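Search this site
Search
Menu

Speaker notes: The Draltar floatplane and the coast run
Torquil Haldane
4 Jan 2026

Start with the engine sound clip. Let it play out before speaking.

Thank Mhairi Leckie for the invitation and for the loan of the logbooks. Say that most of what follows comes from those books and from two long talks with Archie MacLeish, who flew the route.

The Draltar was a single-engine, high-wing floatplane. It carried a pilot and 5 passengers, or a pilot and freight with the rear seats out. Kernero built 19 of them. The one we are talking about tonight was the eleventh off the line, and it spent nearly all of its working life on the coast run out of Tirnatow.

Explain the run. Mail and groceries out in the morning, people back in the afternoon. Four stops if the water allowed it, two if it didn't. The longest leg was the last one, across open water, and pilots wanted to be done with it well before dark.

Floats. Spend a little time on these, as the group asked for it. The original floats leaked at the rear compartments. Every morning the pilot pumped them out by hand before loading. Innes Lindsay wrote the amounts in the margin of the log, and by September of the second season he was underlining them. The replacement floats came from the Þrastardóttir yard and were longer, with a deeper step. They cost some speed but the airplane got off the water sooner in a light wind.

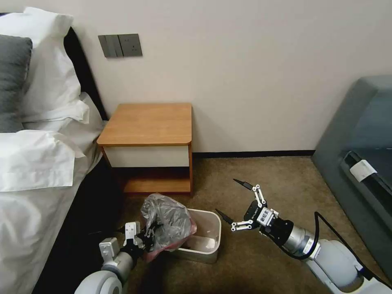 Loading is the next topic. The baggage door was on the left side and too small for a standard mail crate, so the crates went in through the cabin — slow work on a rocking dock. Archie says he learned to load the heavy things first and argue about it later.

Read the log entry for flight 1826. Engine ran rough on climb, returned to the dock, two plugs changed, left again before lunch. Then read 1854, the last entry in the book. It only says "Tirnatow, no mail." Pause there.

After the coast run ended the airplane was sold inland and put on wheels. Mostafa Hegazy found the fuselage in a barn with the wings stacked beside it. He has the original float fittings too, and they still show the repair welds.

Restoration: the spars are sound, the tail needs new skins, the engine is a long way off. If asked when it will fly, say there is no date.

Questions. Keep the cutaway drawing on the screen. Mhairi has the sign-up sheet for the hangar visit.

Get new talks and notes by email. Enter your address to subscribe. You can unsubscribe at any time.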